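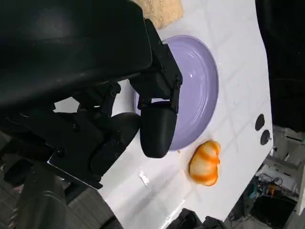 Wubit Abera had one complaint about the old version of Clirport: it closed apps that were still needed. The remark, sent in during testing, led to the largest change in the release that Ziltau Software makes available this month – a memory and storage manager for Android phones that asks before it acts.

Clirport 7 reviews the apps on a phone and sorts them by how often they are opened and how much storage they use. Owners may then choose which apps to pause, which to remove and which to leave alone. Apps on the "keep" list are not touched, including when storage runs low.

The new version also finds duplicate photos, old downloads and leftover installation files. Deleted items stay in a holding folder until the owner empties it.

"Older phones remain in daily use in many homes, and their owners should be able to decide what runs on them," said Do-yoon Min, head of product at Ziltau Software. "Our testers were clear that automatic cleaning went too far, and we have made it optional."

The company tested the release with 232 phone owners over the summer. Their reports led to 375 changes, most of them to menus and warning messages. A battery report requested by several testers is not part of this release and is planned for a later update.

Clirport 7 needs 550 MB of free space during installation. The basic version is free of charge and carries no advertising. Current subscribers will receive the update through their app store, and their existing settings will carry over.

Media contact: Kedir Demissie, Press Office, Ziltau Software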